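# Mirrors in handheld gripper demos: drop the episodes or keep them?

Posted by **Ok-hee Moon** in Data Collection > Handheld Devices

We are trying to reproduce the vanity-table result from the Buterar report. The short version of their claim is that a policy trained on handheld gripper demonstrations does worse when there is a mirror in the workspace, and that most of the loss goes away if you mask the mirror glass before training. They don't say much about how they treated the marker tracking, and that is where I'm stuck.

Our setup is two hand-held grippers, one per hand, each with a white cube carrying square fiducial markers. There is a head camera as well as a camera on each gripper. The operator works at a white vanity table with an oval mirror standing on one side of it. The tasks are small tidying jobs: move a compact, line up a lipstick, close a case.

So far we have 607 episodes. I replayed them through our tracker and 50 came out with at least one jump in the gripper pose. In the ones I checked by hand, the jump happens when the real cube turns away from the head camera and its reflection is still in view. The mirror also picks up the operator's shirt and sometimes the second gripper.

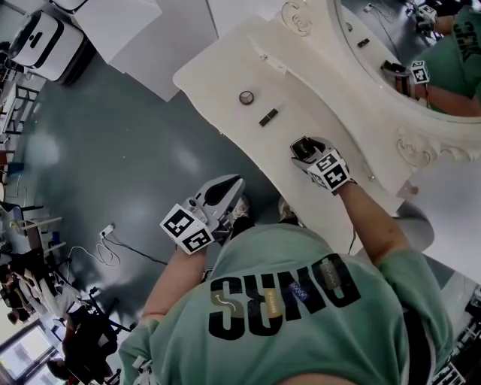
## What I have tried

- Raising the detection threshold. This removed a few of the jumps but also lost good detections near the table corner.
- Moving the mirror back. It helped the head camera and made no difference to the gripper cameras.
- Covering the glass with paper. Tracking was clean, but then we are no longer testing what the report tested.

My advisor's view is that we should drop the 50 episodes and move on. I don't like that, as they are not a random sample. Nearly all of them involve reaching across the body toward the mirror side, and if I drop them the policy hardly sees that motion.

Has anyone here run this with the mirror left uncovered? I would also like to know if masking the glass for training is enough, or if the poses need to be fixed first. We use Plonunex for the tracking and have 2 operators, both right-handed, if that matters.

---

**Mal-soon Ma**

Drop them. 50 out of 607 is not a lot and you will spend longer repairing them than recording new ones. We had the same trouble with a glass cabinet door and just re-recorded with the door open.

> **Ok-hee Moon:** New recordings will have the same reach in them, so I would expect the same jumps.

> **Mal-soon Ma:** Then turn the table. It worked for the cabinet.

---

**Seo-ah Cheon** (accepted)

You have two separate problems and it helps to handle them in order. Fix the poses first, then deal with the images. Masking does nothing for an action label that is already wrong.

**Poses.** A plain square marker seen in a mirror is flipped, and a flipped pattern should fail to decode against a normal dictionary. If you are getting valid IDs from reflections, look at two things. The first is whether somebody turned on detection of mirrored or inverted markers in the config. The second is the error correction setting. When it is loose, a flipped pattern can be accepted as some other ID in the dictionary, and if that ID is on one of your cubes you get a jump. Print out the IDs on the bad frames. In our data the false ones were almost always an ID from the other hand's cube, which was easy to spot once we listed them.

After that, add a check on position. The mirror is fixed to the table area for the whole episode, so you can fit a plane to the glass once. Any detected cube whose pose lands behind that plane is a reflection. Throw away that detection, keep the frame, and fill the gap from the gripper's own camera and its inertial data if you log it. We bridged short gaps this way without trouble. For long gaps I would cut the episode at the gap and keep the two ends.

**Images.** The gripper cameras are the harder case. They have a very wide view, so at the vanity the mirror can take up a large part of one side of the image, and what shows in the glass includes the operator, the window and the other gripper.
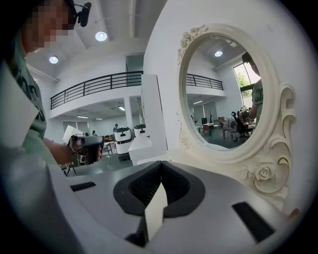

A fixed mask won't work for those cameras, as the gripper moves and the mirror moves in its image. Project the outline of the glass into each frame using the corrected gripper pose. An ellipse fitted a little inside the carved frame is close enough. Fill it with flat gray. We tried blurring it and the result was no better than leaving the reflection in.

Leave the mirror frame itself visible. The carving has a lot of texture, and our visual tracking got worse when we masked the whole mirror.

As for the claim in the report, we see the same direction of effect but a smaller one. With poses corrected and no mask, we recovered most of the drop. The mask added a little on top. My guess is that the original authors had some bad labels in the unmasked set and counted that as a vision problem. I can't prove it from what they published.

One more check. Run your filter over the good episodes too, and count how many detections it rejects. Ours threw out 2359 detections in episodes that had looked fine, mostly single frames that the smoothing had hidden.

> **Ok-hee Moon:** The error correction setting was at its loosest value. The false IDs are from the left cube, as you said. I'm fitting the plane now.

---

**Na-rae Hwang**

Adding to the accepted answer: fit the plane to the glass and not to the front of the frame. On an ornate mirror the carving sticks out a fair way in front of the glass, and with the plane too far forward you will reject real detections when the gripper comes close to it. I put a small marker flat on the glass for a calibration shot, then took it off before recording.

Also split your results by operator. With only two people, one of them may lean in more and account for most of the bad episodes.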